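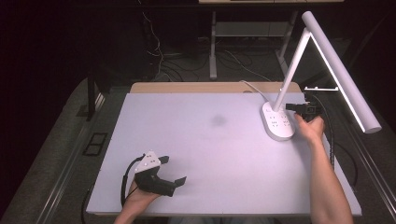 Gretness publishes hand-held gripper comparison and holds off on a winner

July 20, 2019 – Gretness has released the results of its comparison of two hand-held grippers, the Relulside and the Catari. Readers hoping for a clear winner will be disappointed.

Testers made 3321 attempts at everyday desk jobs, among them moving a lamp and pushing plugs into its base. The makers' own figures, issued in April, promised far fewer dropped items than we found. We recorded 206 drops with the Relulside and 182 with the Catari, a gap we would not base a purchase on.

"Both came with lovely videos," said Ashwin Mudaliar, who ran the trial. "I'd like to see those videos without the cuts. Plugs are fiddly, and a person's wrist is doing a lot of the work that gets credited to the gripper."

Cables were a regular nuisance – 13 sessions were stopped to untangle them. Gretness has not tested either gripper on a robot arm and makes no claim about how they would do there.

The full results, including failed attempts, can be requested from the Gretness press office. A trial of the Setiawan controller will follow.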